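3.2 Storage racks and the ordering of play-food pieces

Sets of flat play food, such as bun slices and thin fillings, are usually supplied in a bag or a shallow box. Stored this way the pieces lie on top of one another, and a child looking for a particular slice must turn over most of the set. The Drurnlow sets used in this study were instead kept in clear slotted racks, in which each piece stands on its long edge between two dividers (Figure 2). Racks were laid on white tables at the Jendmont and Dewulf sites before each session.
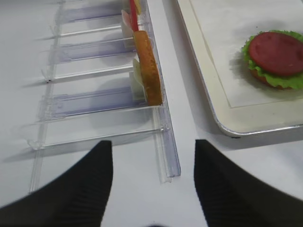 Figure 2. Toy food pieces, among them an orange bun slice, standing in the slots of a clear plastic rack.

Upright storage changes which features of a piece are available to the person choosing. The outline of a slice, the main cue when it lies flat, is reduced to a narrow strip, and color takes over as the first basis for selection. Strongly colored pieces were therefore expected to be picked out sooner than pale or translucent ones, which are easily confused when seen edge-on.

Sessions lasted 14 minutes and were run in 9 classrooms, giving nearly 4,000 coded removals and returns. A return was coded as ordered if the piece was placed in an unoccupied slot without touching its neighbor, and as crowded if it shared a slot with another piece. Pieces left on the table at the end of a session were coded separately and are treated in Section 3.4. The coding scheme follows the Ernine protocol, except that leaning pieces were accepted as ordered when both dividers remained clear of adjacent items.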